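Setting Up for Visitors: The Open Day Demonstration

Thank you for opening your doors! A demonstration day is a lovely thing to host, and most of the work in it happens before the first guest has hung up a coat. Read this section all the way through once, with a cup of something warm if you like, and then come back to step 1 with the arm switched on and the Stetell controller beside you.

Before you begin

Choose a surface your guests will recognize from their own homes. Marisol Alvarado, who wrote the first version of these pages for the Trodora open house in June, always held out for a kitchen counter or a real tabletop, and we have kept to her advice. Patterned stone is fine. Set the item down where the gripper can come at it from above with room on both sides.

1. Switch on the controller and wait for the steady green light.

2. Load program 1174 (Tray, Narrow). Program 1773 is for round items and will open the fingers too far.

3. Set the speed to 50 percent. It feels slow when you are alone in the room, but guests like to follow the fingers all the way down.

4. Lay the tray at a slant to the arm. A straight approach works too, though people seem to enjoy watching the wrist turn.

5. Bring up the wrist view on the large screen and jog the arm down until one finger is on each side of the near rim.
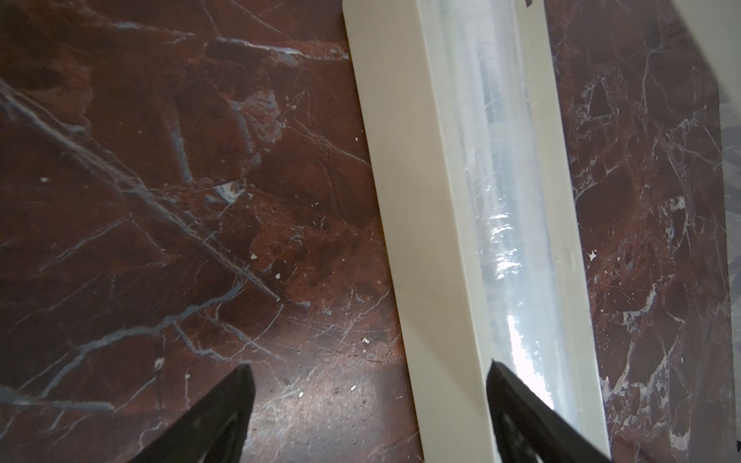 Page 50

The wrist view at step 5 has the broad left rim of the white tray passing between the two black fingers, with the right fingertip at the channel and the left one over bare marble. Compare your own screen before you go on. If both fingers are on the same side of the rim, raise the arm, move it over a little and come down again — there is no hurry, and guests are very patient with a second try.

Note: Clear plastic in the channel throws back a good deal of light. Turn the nearest lamp away if the glare bothers people at the back.

Note: Small crumbs on the surface will not trouble the program. Wipe them up between groups if you have a minute.

6. Invite everyone to step behind the floor tape, then press Close. Wait for the tone.

7. Press Lift, and let the arm hold the tray still while you take questions.

CAUTION: Keep hands off the table whenever the controller is live. This goes for the host as well, however tempting it is to straighten the tray.

CAUTION: If the screen shows code 2132, press Stop and restart from step 2. Do not pull the tray free by hand.

When the last group has gone, park the arm, switch off the controller and fit the Palteck finger covers. Parking is described in the next section.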